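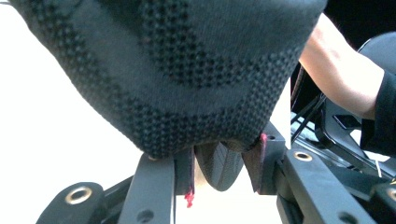 *Figure 1. Black knit with darker bands of raised, dotted texture.*

# Abrasion and Stretch in Knit Fabrics

Ailbhe Cullinane, Textiles 2 project report

## Background

Knit fabric is made of loops. When it is pulled, the loops change shape before the yarn itself has to stretch, so a knit gives more than a woven cloth of the same yarn. The loops also mean that one broken yarn can spread into a hole. I wanted to find out how much rubbing a plain knit can take compared with a textured one, and whether rubbing changes how well it springs back.

## Materials

Penwood supplied offcuts of two polyester knits, one plain and one with a raised pattern. Both were black and came from the same yarn lot. I cut 4 strips of each for every test level. The strips were left flat in the lab overnight before testing.

## Method

Each strip was clamped in the Simell rub tester and rubbed with a standard wool cloth. One set was stopped at 1000 rubs and the other at 3000. A control set was not rubbed at all. I then hung the same weight from each strip, measured its length, took the weight off and measured again after a short rest.

Pilling was graded by eye against the McGrath chart in the lab binder. I graded every strip twice, with the labels covered the second time.

## Results

At 1000 rubs the plain knit had light fuzz and no pills. The textured knit had small pills on the raised parts only. At 3000 rubs both had pills, and one textured strip had a broken loop.

The longest strip under load measured 129 mm. It was a plain one from the 3000 set. Plain strips stretched more than textured strips at every level. Recovery was nearly the same for both fabrics until 3000 rubs, when the plain knit stayed slightly longer.

## Problems

The clamp slipped on one plain strip and I had to replace it. My two sets of pilling grades did not always match, mostly at the lower grades. I used the lower of the two.

The Grundcombe lab closes at 5 p.m., so the last set was measured the next morning after a longer rest than the others. Those recovery readings should be repeated before they are compared with the rest.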